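피테블리 공동작업실 운영회의 회의록

일시: 2026년 8월 23일
장소: 피테블리 2층 회의실
참석: 운영위원 전원, 렌턴 비품 담당
기록: 운영 사무국

1. 지난 회의 확인
4월 회의록을 수정 없이 승인함. 당시 보류한 창고 선반 교체 건은 이번에도 견적이 들어오지 않아 다음 회의로 넘김.

2. 작업대 상판
렌턴에서 상판 자재에 관해 보고함. 현재 쓰는 흰색 대리석 무늬 상판을 나머지 작업대에도 그대로 적용하자는 안과, 무늬 없는 회색으로 바꾸자는 안이 있었음. 무늬가 있으면 작은 나사나 투명한 포장 조각이 잘 안 보인다는 의견이 나옴. 반대로 회색은 얼룩이 금방 눈에 띄고 이미 맞춰 둔 자재를 버리게 된다는 의견도 있었음. 표결 없이 대리석 무늬를 유지하기로 함. 상판 청소에는 연마제가 든 세제를 쓰지 않기로 하고, 안내문은 사무국에서 다시 붙임.

벽면 색은 옅은 회보라색을 유지함. 벽에 게시물이나 메모지를 붙이지 말아 달라는 요청이 있어 이용 수칙에 한 줄 추가하기로 함. 테이프 자국 제거 비용은 이번에 한해 공동 경비로 처리함.

3. 작업대 위 물품 정리
작업이 끝난 뒤 상판에 물건을 두고 가는 경우가 계속 있다는 보고가 있었음. 플라스틱 용기, 소책자, 지갑 종류가 가장 많음. 다음 이용자가 물건을 한쪽으로 밀어 놓고 쓰다 보니 어디에 있던 것인지 알 수 없게 된다는 불만도 접수됨.
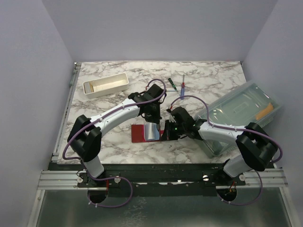 용기는 크기별로 나누어 창고 아래 칸에 두고, 뚜껑은 따로 모으지 않고 용기와 함께 보관하기로 함. 바프티스타에서 납품한 용기 249개 중 금이 간 것은 폐기하고 대장에서 지움. 소책자류는 책꽂이로 옮김. 지갑이나 카드처럼 개인 물품일 가능성이 있는 것은 열어 보지 않고 사무국에 맡김. 보관 기간은 30일로 정함. 기간을 14일로 줄이자는 의견이 있었으나 격주로 오는 이용자가 있어 채택하지 않음.

정리 시간은 이용 종료 전 10분으로 함. 예약표에는 별도로 표시하지 않고 이용 시간에 포함함. 정리가 안 된 작업대를 발견하면 직접 치우지 말고 작업대 번호를 적어 사무국에 알리기로 함. 같은 사람이 반복할 경우의 조치는 정하지 못함. 예약을 제한하자는 쪽과 우선 구두로 알리자는 쪽이 갈렸음.

4. 보관함 이름표
푸사우에서 보내온 이름표 견본을 돌려 봄. 글씨가 작다는 의견이 많아 한 단계 큰 것으로 다시 요청함. 이름표에는 품목과 칸 번호만 적고 담당자 이름은 넣지 않음. 기존 이름표는 새것이 도착할 때까지 떼지 않음.

5. 비품 대장
대장에 등록된 품목이 1,623건으로 확인됨. 중복 등록이 꽤 있어 사무국에서 먼저 품목명을 통일한 뒤 실물 대조를 하기로 함. 소모품을 대장에 계속 올릴지에 대해서는 결론을 내지 않음. 렌턴에서 다른 작업실이 쓰는 양식을 받아 공유하기로 함.

6. 기타
가. 싱크대 옆 분리수거함이 자주 넘쳐 수거 횟수를 주 2회로 늘림.
나. 창고 열쇠는 사용 후 바로 사무국에 반납할 것.
다. 2층 복도에 쌓인 빈 상자는 다음 수거일에 내놓음.

처리할 일
세제 안내문 및 이용 수칙 수정: 사무국
금이 간 용기 폐기와 대장 정리: 사무국
이름표 재요청: 사무국
대장 양식 공유, 선반 견적 재확인: 렌턴

다음 회의 날짜는 선반 견적이 들어오는 대로 공지함.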